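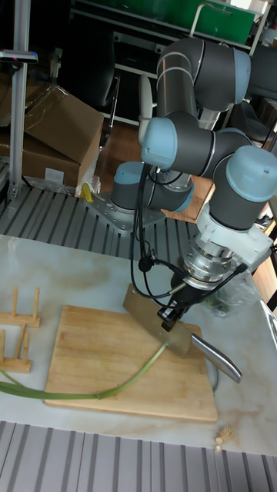 조리대 뒤편에 설치된 로봇 팔과 그리퍼에 물린 중식도

부모-자녀 갈등 상황의 정서 조절에 관한 연구 참여자 모집

Huerta 가족연구소는 만 4~7세 자녀를 둔 보호자를 대상으로 일상적 갈등 상황에서의 언어 반응과 정서 조절 방식을 조사한다. 연구 과제명은 Skano이며, 연구책임자는 Elif Naz Coşkun, 공동연구자는 Raimo Lappalainen이다.

1. 연구 목적
취침 준비, 식사, 외출 준비, 화면 시청 종료 등 전환 시점에 발생하는 갈등에서 보호자가 사용하는 지시문의 길이와 어조가 자녀의 협조 지연 시간과 어떤 관계를 갖는지 분석한다. 양육 능력의 평가나 진단은 포함되지 않는다.

2. 모집 인원
총 192가구. 가구당 보호자 1인과 자녀 1인이 참여한다. 쌍둥이 가구는 자녀 중 한 명을 지정하여 신청한다.

3. 참여 자격
- 신청일 기준 만 4세 이상 만 8세 미만의 자녀와 주 5일 이상 동거하는 보호자
- 가정 내 주 사용 언어가 한국어인 가구
- 스마트폰으로 음성 녹음 및 파일 전송이 가능한 자
- 조부모, 위탁 보호자도 신청 가능

4. 제외 기준
- 최근 6개월 이내 부모교육 프로그램을 이수하였거나 현재 수강 중인 경우
- 자녀가 언어치료 또는 행동치료를 받고 있는 경우(대기 중인 경우는 사전 문의)
- 조사 기간 중 2주 이상 가정을 비울 예정인 경우

5. 참여 절차
1차: 온라인 사전 설문. 소요 시간은 약 100분이며 중간 저장 후 이어서 작성할 수 있다.
2차: 가정 내 음성 기록. 연속 14일간 하루 2회, 저녁 식사 전후와 취침 전에 기록한다. 녹음은 회당 10분을 넘지 않는다.
3차: 보호자 개별 면담. 화상 또는 방문 중 선택한다. 자녀는 면담에 참석하지 않는다.
4차: 추적 설문. 10월 중 발송하며 회신 기한은 수신 후 7일이다.

6. 사례
1차와 2차를 완료한 가구에 1회 지급하고, 4차 완료 후 잔액을 지급한다. 중도 철회 시 완료한 단계까지 정산한다. 방문 면담의 교통비는 별도 지급하며 영수증 제출이 필요하다.

7. 자료 처리
음성 파일은 전사 후 식별 정보를 삭제하고 원본은 과제 종료 시 폐기한다. 녹음에 포함될 수 있는 다른 동거 가족의 동의서도 함께 제출해야 한다. 참여자는 언제든지 사유를 밝히지 않고 철회할 수 있으며, 철회 시 분석 전 자료는 삭제된다.

8. 신청 방법
연구소 홈페이지의 신청서를 작성하여 제출한다. 신청서의 자녀 생활시간표 항목은 평일 기준으로 기재하고, 기타 사항은 2000자 이내로 작성한다. 자격 확인 결과는 접수 순으로 개별 통지하며, 모집 인원이 충족되면 대기자로 등록된다.

문의: Skano 과제 담당 Sarahí Contreras (연구소 홈페이지 문의 양식 이용, 평일 10:00~17:00 회신)

게시일: 2026. 05. 05.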